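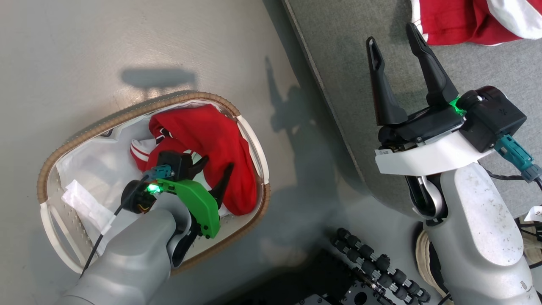
Gripper in the laundry basket, red garment with white stripes.

Apr 26, 2026

Notes on the school budget reading, for the group working on education spending.

I finished the first pass through the Norkent district accounts. The total for primary schools looks generous on the first page, but the repair line is put together with the new sports hall in Ullis, and I could not separate them. The hall alone takes 40 per cent of this line. I wrote to the district office to ask for the split tables.

For Arnura the papers are better. They list 23 schools, and 2 of them have no amount at all for books. I do not know yet if this is a mistake of typing or a real zero. Please do not quote it before I check with the older plan.

The Boiko report gives 600 as the number of children waiting for a place. It does not say on which day they were counted, so for the moment I keep it in brackets in our sheet.

One more thing, the free places rule. The district says the state must pay, the state says the district has already received the money. Both letters are in the folder, please read them in order of date.

To do: ask again for the June payment list, correct the column names, send the Arnura pages to be scanned a second time (page edges are too dark).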